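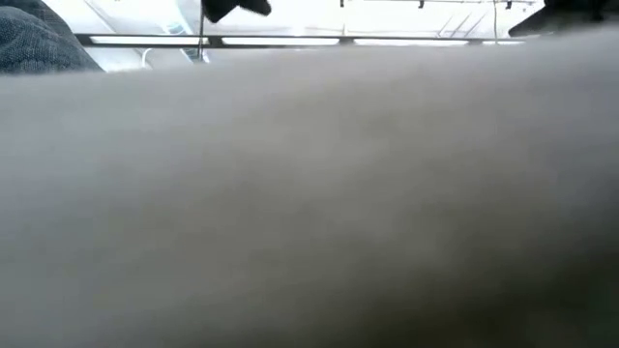 Strip lighting over a robot work area.

Print | E-mail
Apr 17, 2018
By the Hemmin editorial desk

Workcell budgeting is the costing of a robot station before purchase. It covers the arms, grippers, table, frame, power supplies, cabling and floor area. In the Ivthorpe method the arms are entered first and everything bolted to them second. Spares have a separate line.

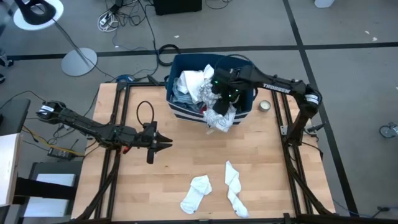
Cabling and mounting parts are often left out of a first estimate. The Jarngate plan allowed £2,000 for them and was revised in September to £2,195, the increase being for longer power leads. Delivery was quoted apart from both sums. 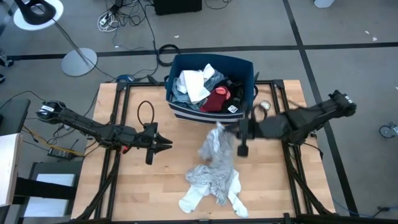

Should a second arm be bought at the same time as the first?
It depends on the task. Holding and folding cloth usually calls for two arms, and a frame sized for one may have to be replaced.
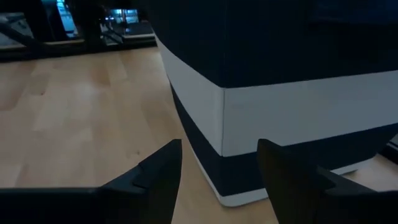
Gripper fingers are classed as consumables under the Zandwood schedule, with a replacement period of three years. They are ordered in pairs. Profile affects the price: a plain flat plate is the cheapest to cut, while a finger with a small stepped notch below an angled tip, like the left one at the navy block, is entered at the higher rate. Wrist cameras are listed under sensing.

See also: Depreciation; Floor loading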